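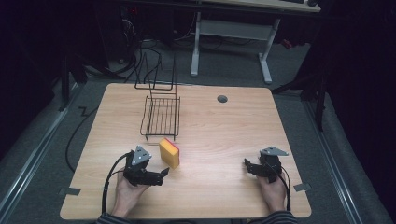 Okay, hi everybody. Can you hear me in the back? Good. I'm Noreen Nic Giolla, and for six seasons I was a story producer on reality television, mostly on a survival show called Trinthorpe. Some of you watched it. A few of you have already told me in the hallway who should have won.

(Wait for the laugh. If there isn't one, keep going.)

I want to talk about the edit, and how a person becomes "the sweet one" or "the villain" by the time they get to your living room.

Start with the numbers. On a normal shoot day we had 187 hours of footage coming in from all the cameras put together. An episode runs under an hour. So my job was throwing things away, all day long, and eating terrible soup while I did it.

Tell the Mirnau story here. Mirnau was the island camp in season two. We had a contestant, a dental hygienist, lovely woman, who snapped at a teammate over a wet sleeping bag. It took maybe ten seconds. She apologized before lunch! But the apology happened while her microphone pack was being changed, so we had the fight with great sound and the apology with none. Guess which one aired. She got 165 angry messages that night, and she read every one of them, and then she called me.

(Slow down here. Don't rush the phone call.)

I told her what we told everyone, that it would blow over. I still feel bad about that.

Next, the confessional interviews. People think contestants just sit down and pour their hearts out. Well, somebody like me is next to the camera asking, "How did you feel when he said that?" and then asking again, a bit differently, until the answer has some heat in it. You never hear my voice. Listen for it next time, though — when someone starts a sentence by repeating a question, that's a producer.

Furukawa bit, if there's time. Furukawa was our editor and he kept a folder of people looking sideways. Just eyes going left, eyes going right. He had 1,000 of those clips by the finale. If a scene felt flat, in went a sideways look, sometimes from a totally different day. Check the hair. The hair gives it away.

Skip Hultov unless somebody asks about the lawsuit, and then keep it short.

Last part. I do still watch these shows, and I love them. I cry at the family visits like everyone else. All I'd ask is that before you post something mean about a contestant, you give it until morning.

Questions now. Repeat each one into the mic so the back rows can hear it, and stop at 4:30 because they need the room.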